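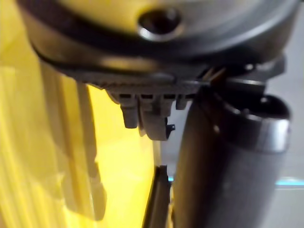
Matěj Kolář replied that he could not agree with the new prices for the hall, because the members were told in April that they would stay the same until summer.

The chair explained that the owner of the hall, Vávra, has increased the rent by 600 crowns per month. The choir can pay this from the savings for 5 months. After that the fee must go up.

It was proposed to raise the fee by 100 crowns for each adult singer. Children stay without change. Voting: all in favour, two did not vote.

Summer concert
We have two offers for the printing of the programmes, from Grudex and from Tratex. Tratex is cheaper but needs the text earlier. Decided for Tratex. Matěj Kolář will send the text when the order of songs is final.

The song "Ollurora" is still too difficult for the altos. It was agreed to practise it separately, at 17:30 before the usual rehearsal - please come on time, the door is locked after that.

Other matters
The black folders should be returned after every concert. Several are missing.
The piano needs tuning. Postponed to the next meeting.

End of the meeting at 20:15.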